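Small shop, long hours: talking with the owner of Soltasthorpe's last corner store

Notes from my chat at the Soltasthorpe corner store, typed up fast before I lose them. The owner didn't want a name in here. Fine by me.

Opened 13 years ago, after the Nomura plant cut its second shift. "I had severance and no plan. My sister said groceries. I said sure." First winter was rough. Pipes froze twice. Sold mostly milk and lottery tickets.

And now? Busier, but thinner. The big place out in Dastberg took the weekend crowd. "They come to me for the thing they forgot. Eggs, usually. You can't pay rent on eggs." 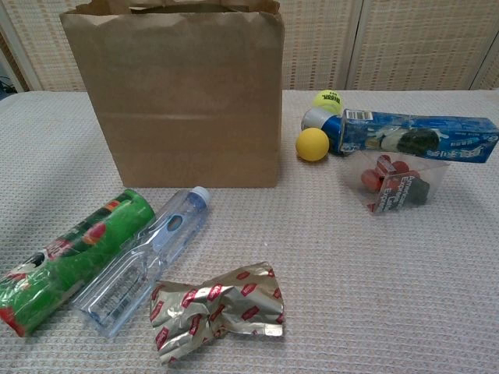
Rent is the sore spot. It went up 68 dollars a month this September, to 1,055. "Doesn't sound like much untill you sell gum for a living." The landlord is in Wusten and they have met once. In a parking lot.

I asked about quitting. Long pause, then a customer came in for stamps so we lost the thread. Came back to it later, by the coffee machine. "I think about it every January. Then somebody's kid comes in with a report card to show me and I forget."

Store is open 335 days a year. The rest is fishing, and one week in bed with the flu, "same week every year, I swear."

Next up is a new freezer, used, if the bank calls back. They hadn't when I left. Hours are still 6 to 9, cash or card, no checks.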